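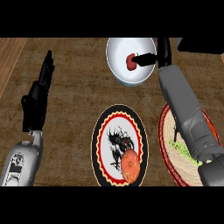 Two Arms, One Apple: How a Robot Club Practices on a Pretend Table

Have you ever reached for an apple without even looking at it? Your fingers just seem to know what to do. A robot's fingers don't know any of that until somebody teaches them, and teaching them is what the kids in the Heltercombe Robot Club do every Sunday afternoon.

The club's project this year is called Grillcombe, and its job sounds easy - help put food on a table. The table, the white bowl and the plate with the dragon on it are all made by a computer. So are the two robot arms. This kind of pretend world is called a simulation, and it works a bit like a video game, only the players have to write down the moves before anything happens.

Why practice in a pretend world?

Well, think about learning to carry a real bowl when you were very small. You may have dropped one or two! In a simulation you can drop the bowl 85 times and there is never anything to sweep up. You press a button and the apple is back where it started.

Finding the apple

The red apple in the bowl is a tricky one. The black finger has to reach over the side of the bowl and touch the apple without bumping the rim, and if it pushes too hard, the apple can roll away. The orange fruit sits out on a plate, where there's no tall side to climb over, so beginners in the club usually start with that. The leafy greens are floppy, and floppy things are hard for robots (and for plenty of people eating salad).

Taking turns

When two arms share one table, they mustn't crash into each other. Tapio Kokkonen, who runs the club, has the children act it out first. Four of them sit at a desk, in pairs, and each pair may use just one hand apiece. There is a lot of giggling, and then they go back to their computers and write down which arm should move first and which one should wait.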